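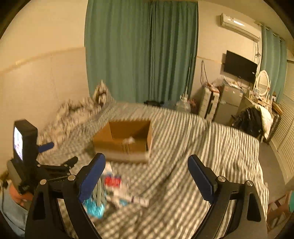 Subject: Finger pads lose grip on film-wrapped items, box-packing task
Product: Danness hand-held gripper, two-finger, blue pads
Site: Tokham, bedroom setup
Status: Open, workaround in place
Owner: Carleen Henare

Summary
Soft packs and other items in thin plastic wrap slip out of the jaws between the lift and the box. Rigid items are less affected. First reported in May, after the pads were replaced with the Escobedo set.

Reported behavior
The jaws close on the wrapper and the trigger reaches its stop. The operator lifts, the contents shift inside the film, and the item rotates and drops before it clears the box wall. The log still records a closed grasp, so the drop is not flagged. Out of 1,369 grasps in the exported log, some 400 were marked closed with no item in the jaws at release.

Checked so far
Trigger cable tension: within limits, no change after adjustment.
Pivot screws: seated, no play in the linkage.
Pad alignment: left pad toed in slightly more than right. Corrected, and the drop rate improved a little on boxes and tubes. No effect on tissue packs.
Pad surface: wiped with alcohol and left to dry. Better for 9 grasps, then back to the earlier behavior.
Firmware: rolled back one version on Saturday. Same result, so restored.
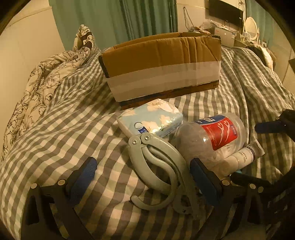 Tissue pack, jar and tube in front of the carton, item set for the grip test.

Notes from the grip test
The tissue pack is the worst case. Gripped across the middle it slides; gripped near one end it holds but hangs at an angle and catches on the rim of the box. The jar can be lifted when it lies on its side, provided the pads meet it square – any offset and it rolls. The soft bedding lets items sink when the jaws press down, and the fingers then pick up a fold of cloth along with the wrapper. Two of the false closed readings were traced to cloth alone.

Probable cause
Pad compound too hard for thin film. The Cisov pads fitted before May had a softer face, and no drops of this type are on record for them. Closed-grasp detection uses jaw position only, which hides the fault but does not cause it.

Workaround
Grip wrapped items at the sealed end. Approach from the side, keep the pads clear of the cloth, and mark drops by hand in the log.

Next steps
Carleen to fit one spare pair of Cisov pads and repeat the test with the same items. Log export to be rerun with the empty-jaw filter on. Ticket stays open until both results are attached.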